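Progress report to the El Sherbiny fund, April
Prepared by Iman Tazi, equity screening project, Hirkamthorpe office

The screening model now covers 1,952 listed small caps, up from 700 at the last report. Price and dividend histories load nightly. Earnings revisions load on Thursday, after the vendor file is released.

Backtests with trading costs included were rerun on all four sector groups. Three beat their benchmark. The industrial group lagged, mostly on turnover, and Rania Abdel Rahman is testing a slower rebalance. 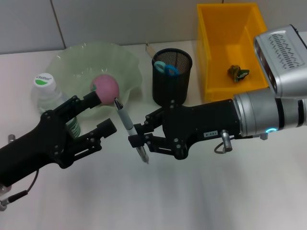 Two arms at a white tabletop, with a pink ball near the left gripper.

Spending is within budget. The data license with Plilomska is up for renewal, and Moataz Metwally has asked for a quote that includes delisted shares. Without them, returns before the current index list are overstated by an amount we can't yet measure.

Next period: finish the rebalance test, send the cost tables to Aicha Saber for review, and start the paper portfolio.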